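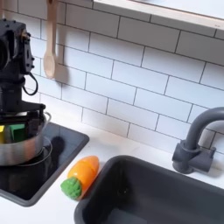

Chapter 6
Choosing a Kitchen Arm: Reading the Offer

Before you start
You should have read Chapter 2 (grippers and payload). If you skipped it go back, at least for the part on finger shapes.

Key terms: bench kit, reach, duty cycle, service plan, acceptance task

6.1 What is being sold

Three kinds of offer. A bare arm, you do the rest. A bench kit, meaning arm, gripper, cable set, and a small practice kitchen to run it on. Or a service, where the supplier owns the arm and you pay by the month. Most schools and small labs buy the second kind and most of this chapter is about that one.

Our running case is the Brutport bench kit, sold through Vallthorpe. Black arm, flat gripper bracket with vertical fingers, mock counter with a cooktop and a sink. Props are simple. Soft blocks to go in a saucepan, a toy carrot. Don't be put off by the toys. A block in a pot is a fair test: the fingers have to come down inside a rim, close on something soft, and get back out without dragging the pan along.

6.2 Reading the spec sheet

Start with reach, not payload. Buyers do it the other way and regret it. The Brutport sheet gives payload as 300 grams with the arm part extended. Part extended is the catch. Ask for the figure at full reach, in writing.

Then the cable. On a lot of small arms it runs outside the housing and hangs in a loop. Fine on a bench. Less fine over a pan with a handle sticking out. Check the loop at every joint limit before you sign anything, and check it again with the gripper down in the pot.

Then surfaces. Glossy black cooktops throw reflections, and a vision system tuned on a matte table can get confused by them. Steel pots too. If the supplier's demo used a plain table, ask for teh same demo on glass.

6.3 The acceptance task

A short job you run on delivery day, agreed ahead of time. Ours is 25 pick-and-place trials, block from pot to counter, same start pose each time. Log every miss. A slip and a collision are different faults so keep them in separate columns.

Write down the pass mark first. Suppliers will happily agree one afterwards.

6.4 Service plans

Compare two. The Clinik plan covers fingers and cables, with a swap arm while yours is away. Avotiņš is cheaper, covers the joints only, and repairs take around 6 weeks. For a teaching lab thats most of a term gone. For a lab with a spare arm it may not matter much.

Read the part on wear items twice. Finger pads are usually excluded and they go first.

Warm-up questions for section 6.5 are at the back, with the blank trial log. Copy the log before class.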